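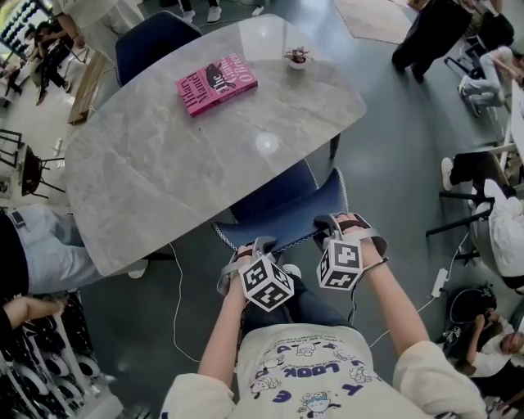 Seated at the marble-patterned table, Jesonstead office.

Progress report, Vudent camera sling
Prepared for Magesa, product line manager
2026-07-01

Short one this time, sample round ate most of the month.

Where we are
Third sample of the sling came in from Brotitz. Much closer. Body fabric is now the heavier nylon you asked for, lining is the light gray. Fits one body with a mid zoom attached plus two small primes. Does not fit a 100 mm macro with the hood on, we tried it every way. Hood reversed is fine.

Weight empty is 378 grams. Target was 400 or under so we're ok there, even with the thicker strap.

Dividers
Still the weak spot. The hook side grabs the lining well enough but the fold-over flap on the middle divider is too short, a lens can slide under it if the bag gets turned on end. Asked Brotitz for a longer flap. They say no change in price, waiting on that in writing.

Zippers
Switched to the bigger pull on the main compartment. Works with gloves. Front pocket keeps the small pull. Rain flap over the main zipper catches at the left corner on 2 of the 3 samples, looks like a stitching thing and not the pattern. Sent photos of the corner to the factory.

Strap
Quick adjust buckle slips a little with a full load. Not alot, but you notice after a walk. Options are a different buckle or a rougher webbing. Webbing is cheaper and we'd rather go that way. Need your ok before the next sample.

Tripod straps
Moved to the bottom as agreed in February. No complaints so far. They're removeable now, so they can ship in the front pocket.

Money
Sample costs are inside the budget line. Freight on the third sample was higher than the first two, we paid for the fast option and would do it again. First order still planned at 300 pieces, all black. The olive waits until black has sold through.

Late or stuck
- hang tag text, not started
- carton size, can't be set till the divider question is closed
- rain cover, supplier sent the wrong size, replacement on the way

Next
Fourth sample with longer flap and new webbing. Load test on the strap anchors, full bag, repeated drops. Product page photos after that, not before.

Need from you: yes or no on the webbing, and who signs off the care label.

Jesonstead accessories team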